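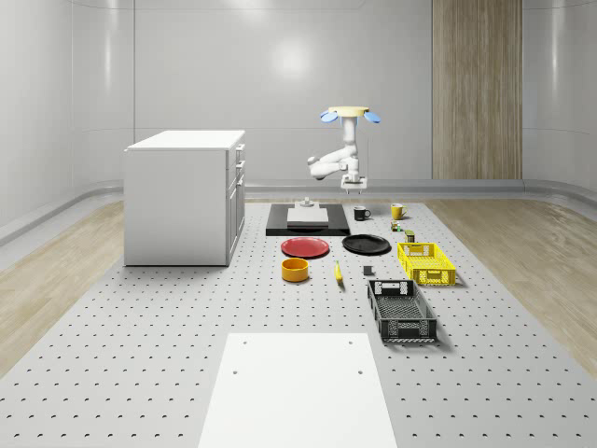 Satish Bhat
Robot learning engineer, Kirko

Checking a simulated tabletop before you trust its scores

We use simulation at Kirko to compare manipulation policies before they get time on the real arm. A policy that scores well in simulation should also score well on the bench, and for a while ours did not. Most of the gap came from how the scene was set up and had little to do with the policies. This page goes through the checks we now run on every new tabletop scene. It assumes you already have an arm model loaded and can reset the scene from a script.

You will need the scene file, the object list, a way to replay recorded joint commands, and one policy whose real-world score you already know. We call that one the anchor policy.

Step 1. Fix the mount first

Our arm hangs from the ceiling, so a small error in the mount angle becomes a large error at the gripper. Move the simulated arm to three known joint poses and compare the gripper position with the real one. Correct the mount until all three agree. Do not correct the table height to make one pose fit. I did that once and spent a week chasing grasps that closed just above the banana.

Step 2. Settle the objects

Load the mugs, plates, bowl, crates and small items, then run physics with the arm held still. Record each object's position at the start and again after 2 seconds. If anything has moved sideways, look at its collision shape before you touch friction. Plates are the usual trouble. A dish with a raised rim is often given a solid disk as its collision shape, and the fingers then have no edge to get hold of. Open crates have the opposite problem: a convex shape fills in the inside, and anything you drop there lands on an invisible lid.

Step 3. Replay before you run a policy

Take recorded commands from the real arm and play them back with no objects in reach. The simulated gripper should follow the same path at the same speed. If it lags, tune the joint gains now. Gains tuned later, with a policy in the loop, tend to suit that policy and no other.

Step 4. Write the reset ranges down

Every episode starts with the objects shifted a little. Keep the ranges in a file next to the scene, with one line per object. We allow a shift of up to 10 centimeters for loose objects and none for the cabinet. Save the random seed with each episode as well, or you will not be able to go back to a failure.

Step 5. Score the anchor policy

Run the anchor policy for 46 episodes on each task and compare the result with its real score. Then do the same with a policy you know is worse. The order matters more to us than the exact numbers. If the weaker one wins in simulation, go back to step 2 and start with whichever object it was handling.

What we got

We tried this on a scene we call Brudero, which has 27 tasks. Before the checks, the simulated ranking of our policies often disagreed with the bench. After steps 1 and 2 alone, it agreed on most of the pick-and-place tasks. Step 3 helped mainly with mugs, where the approach to the handle has to be on time. Tasks that involve pushing a plate are still unreliable and we leave them out of comparisons. Refugio Contreras is working on a better contact model for those.

Common problems

Gripper closes but the object slides out: check finger friction, then object mass. Ours had a bowl ten times too heavy.

Objects jump at reset: two of them overlap. Reject that layout and draw another.

Scores change between machines: check the physics step size and the solver version - ours differed on one machine for most of June.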